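Can a pair of arms put the groceries away yet

I have been keeping a list of chores and a column next to it for whether a machine can do them. The column was mostly "no" for years. It is now mostly "sometimes," and that is harder to write about.

Bagging and unbagging is the entry I get the most mail on. People assume it is easy, because a supermarket bag is cheap and dull and a ten-year-old can empty one. Consider what the job involves. The bag has no fixed shape. Paper holds a crease until it doesn't, and the mouth closes when you need it open. A twisted handle goes wherever it likes and will snag a finger on the way in. Then there are the goods. Candy comes in film packets that slide over each other, reflect the lights and change outline every time they are touched. A planner that assumes rigid boxes will fail on all of this, and most of the planners I worked with at Gareo assumed rigid boxes.

Two arms help more than I expected. One holds the rim of the bag and the other does the fetching. A single arm has to trust the bag to stay where it was left, and a half-empty paper bag can't be trusted with anything. 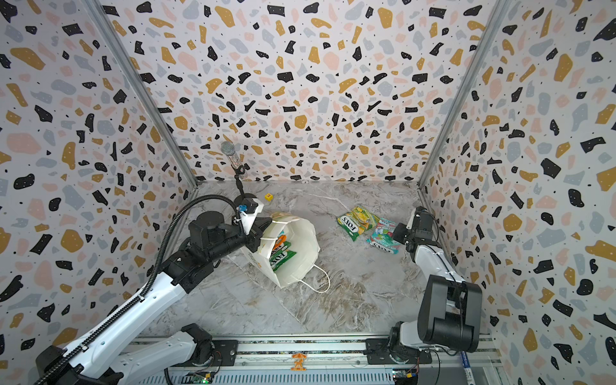 The trouble is in the numbers people quote. Ming-te Chow, who I shared a bench with at Farport, used to ask three questions about any success rate: how many tries, how many different bags, and who reset the table in between. A log of 1,152 attempts sounds solid. If 900 of them used the same bag in the same starting pose, I would treat it as a much smaller log. The reset question matters just as much. If a person straightens things up after each failure, the person is doing part of the chore.

Speed is the other column I keep. My own time to empty a small bag onto a counter is around 5 seconds, and I don't look at it while I do it. I would accept a machine that took 2 minutes, provided it could be left alone in the kitchen. I would not accept one that took half that and needed me standing there.

Shop floors are a different case – the parts repeat, the fixtures are bolted down, and someone is paid to watch the line. Kitting small bags of mixed goods at a bench looks close to me. The kitchen version has a cat in it, plus a wet counter and a bag from a store the system has never seen.

So groceries stay at "sometimes" on the list. Laundry is still a "no" for fitted sheets and I moved towels up in August. Dishwasher loading is next, once I have finished reading the Skisberg report.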